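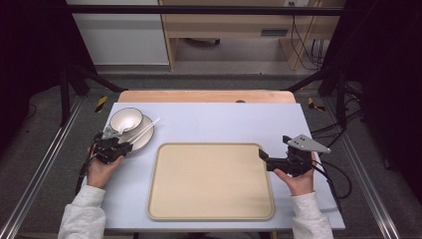 Bowl, saucer, spoon, chopsticks and an empty tray, with a hand-held gripper on either side.

Can a machine clear the table yet?

March 12, 2021

My sister-in-law Lindiwe asked me at dinner whether she should wait a couple of years before replacing her dishwasher, in case something came along that would also load it. I said no, buy the dishwasher. She wanted a longer answer and I didn't have one ready, so I am writing it down.

I fit kitchens for a living and have done for a long time, mostly in and near Mevdale. I am not an engineer. But I read what I can about household robots, I have been to two open days, and I have cleared a lot of tables.

Take one place setting and a tray. The job is to get the bowl, the saucer, the spoon and the chopsticks on to the tray so they can go to the sink. A child of five can do it, though you might lose a bowl now and then. It takes me a few seconds and I don't think about it.

Now try it with two fingers on each hand. I did this at home with a pair of kitchen tongs in each fist, which is the nearest I could get. The bowl was all right once I pinched it by the rim. The chopsticks were not. They are thin and they roll, and if they are lying across a saucer you have to deal with them before you can lift anything else. I pushed them off on to the worktop and then could not get the tongs under them. The saucer was the worst. It sits so low that there is nothing to get hold of unless you slide it to the edge of the table first, and then you need the other hand waiting.

You can also leave the bowl on the saucer and move both together. I tried that too. It works until you tilt it.

What I learnt from the tongs is that most of the job is deciding the order. Spoon in the bowl, leave it there. Chopsticks first or last? Does the tray come to the dishes or the dishes to the tray? People settle this without noticing. As I understand it, one way of teaching a machine is to have a person do the job over and over using grippers, so that it learns from movements its own hands could make. That seems sensible to me. If you show it how you do it with ten fingers, half of what you show it is no use.

Xolani Mnguni, who I used to work with, is now at Skornedel on the packing side. They have an arm there that lifts boxes off a belt and it does 500 of them without stopping for anything. He is quite fond of it. But the boxes are all one size and they arrive the same way up. When a split one came through in September the arm picked up the lid and carried on. He went and got the rest himself.

That is the difference as I see it. On a shop floor you can change the work to suit the machine. In a house you can't, or you wouldn't want to. I fitted a kitchen last year for a Mrs Oosthuizen with 88 pieces of crockery from three different grandmothers, and hardly two of the cups had the same handle. I would not let a machine near that cupboard.

So where are we? Floors, yes, if you pick up your socks. Lawns, yes. Washing dishes, yes, and we have had that for decades, as long as you load the thing yourself. Clearing one setting from a tidy table, I think it can be done on a good day, slowly, with someone nearby. Clearing my table after a Sunday roast with the gravy boat balanced on the plates, no.

Zinhle Hendricks left a comment on my last post saying I was too gloomy and that I would be eating my words by the time I am 58. That gives it four years. I'd be glad to be wrong, and she can hold me to it.

Lindiwe bought the dishwasher. I'm fitting it next week, and I need to move a pipe first, so the next post will probably be about that.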